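I bought the Manzano 22 in January after my old spotting scope fogged up for good, and I've had it out on the deck most clear nights. It cost me $279, tripod not included, so plan on spending a bit more if you don't already own one.

First thing I looked at was the Moon (of course!) and wow, the craters along the shadow line are crisp right out to the rim. Jupiter shows two brown belts once the air settles down. Push the zoom much past the middle, though, and everything goes a little soft and dim.

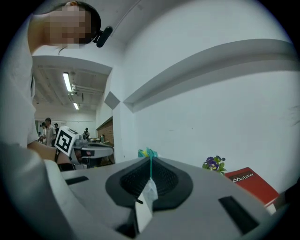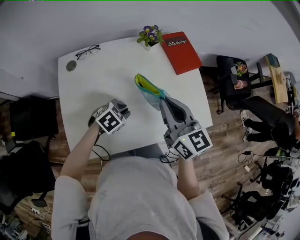
The focus knob is my big gripe. It's stiff when it's cold out, and with gloves on I kept overshooting and losing Saturn completely. My buddy Illia has the Malix, which runs $200 more, and his turns like butter – I'm jealous. The phone app is fine for finding the bright stuff, but it drops the connection a lot and wants you to line everything up again.

Would I buy it again? Yeah, for the Moon and planets. For faint galaxies I'd save up for something bigger.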